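Sealing a Marble Countertop with a Penetrating Sealer

Written by Jarosław Adamczyk

This procedure covers honed and polished marble that has been in service and needs its first or next coat of penetrating sealer. It does not cover topical coatings, engineered stone, or repair of etched areas. Product names refer to what we stock in the Vurnham shop. Equivalent products can be used if their data sheets allow marble and food preparation surfaces.

What a penetrating sealer does

The sealer is carried into the pores of the stone by a solvent or by water. The carrier evaporates and the active ingredient stays behind, where it slows the absorption of oil, wine, coffee and similar liquids. It leaves no film on the surface. Marble is mostly calcium carbonate, and acids attack it directly, so a sealed counter will still etch if lemon juice or vinegar is left on it. Customers confuse the two kinds of damage more than anything else. A stain is a dark area inside the stone. An etch is a dull area on the surface.

Materials

Neutral stone cleaner, pH 7
Notby 2101 penetrating sealer, water based
Lint-free applicator pad or a folded white cotton cloth
Dry white cotton cloths for buffing
Low-tack masking tape
Nitrile gloves
Plastic scraper

Do not use colored cloths. Some dyes bleed when they come into contact with the carrier.

Test for absorption

Place a tablespoon of clean water on the counter in an area that gets regular use, and another near the back wall. Leave both for 15 minutes, then wipe them up. If the stone under the water is darker than the stone beside it, the surface will accept sealer. If there is no change in either spot, stop here and test again in six months. Sealer applied to stone that cannot absorb it dries on top as a haze.

Preparation

1. Clear the counter and lift off anything dried on with the plastic scraper. Hold the blade flat.

2. Wash with the neutral cleaner, diluted as the label directs. Rinse twice with plain water.

3. Treat oil stains now. Mix baking soda and water to the thickness of peanut butter, spread it over the stain, cover with plastic wrap and tape the edges. Leave for 24 hours, remove the wrap and let the paste dry fully before lifting it. Old stains may need a second round.

4. Let the stone dry overnight. Moisture in the pores blocks the sealer, and the seam around an undermount sink takes the longest to dry.

5. Mask adjoining wood, metal trim and painted walls.

Application

6. Shake the bottle. Try the product on a small area behind the faucet first and check for a change in color after it dries.

7. Work in sections of 2 square feet. Wet the pad and spread an even coat in overlapping passes. The surface should stay visibly wet.

8. Leave the sealer for 10 minutes. Add more to any patch that goes dry during that time.

9. Wipe off all the excess with a dry cloth, then buff with a second one. No liquid should be left standing when you move to the next section.

10. For a second coat, wait two hours and repeat steps 7 through 9. Honed marble usually needs it. Polished marble often does not.

Removing haze

Haze found on the same day comes off with a cloth dampened with a little fresh sealer, followed by hard buffing. Haze that has cured overnight needs a stripper such as Stekari Stone Prep. After stripping, go back to step 2.

Curing and return to use

Light use can start after 24 hours. Keep water and oil off the surface for 48 hours. Remove the masking tape as soon as the last section has been buffed, pulling it back on itself at a low angle.

Cookware can go back on the counter once the cure is complete. Put a trivet under anything that comes straight from the oven or burner, and lift heavy pans when you move them.

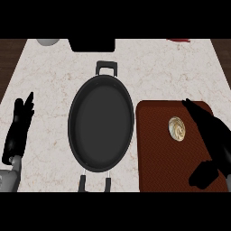

Maintenance

Wipe spills as they occur and clean daily with the neutral cleaner. Avoid vinegar, bleach, ammonia and scouring powder. Repeat the water test every six months and reseal when the stone darkens.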